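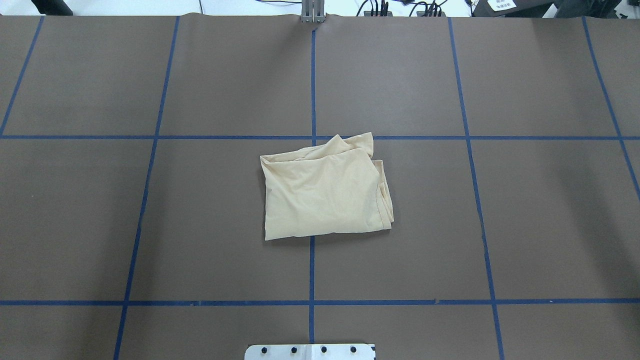 From: Elibariki Shemweta
To: Purklow workshop list
Subject: Re: [purklow] Folding arm, calibration of the table

Hello all,

Thank you Papadopoulos for the long answer. I reply between your lines.

> First question, how do you tell the arm where the table is?
> You wrote that you measured from the front edge of the
> board, but a board edge is never square to the base.

You are right, and I had this error. I now measure everything from the base plate. The middle tape line goes out from the plate straight to the bracket at the far side, and this line is my zero for left and right. The other lines I placed with a steel ruler from this one. When I checked the far corners again, the largest difference was 4 mm, and before it was much worse. For cloth I can accept 4 mm.

> Second, why paper? It will move when the gripper presses.

It is fixed below with double-sided tape, only the far edge wants to curl a little. I tried the bare board first, but the shine confused the depth values. On matte brown paper they are quiet. The dark blue tape is easy to separate from the paper by color, also in the evening when the light in my room is poor. A light shirt is also easy. A brown shirt I did not try.

> Third, what is your success rate? Do not tell me only the
> good evening.

I wrote down all the attempts in May. It is 122 attempts with the same cream shirt, and I accepted 40 of them as folded. My rule for "folded" is that the shape is close to a rectangle and no layer stands up at the top edge. Most of the failures are this one: the bottom corner is good, but the upper right stays bunched in a peak. I think the gripper takes two layers there and lets go of them at different moments. I made the opening slower in the Rarkeo controller and it helped a bit, but I do not have enough attempts yet to give a number.

> Last, your cables. Please give them some relief before you
> break a connector.

Yes, I know. They are still a tangle behind the table. I have ordered a cable chain from Girketti and will mount it when it comes.

Two questions from my side. Does somebody have softer finger pads that I can borrow for a week? And does somebody know a good way to find the hem from above, when it lies curved? My edge filter takes every crease for a hem.

I can put the log file on the server if there is interest.

With regards,
Elibariki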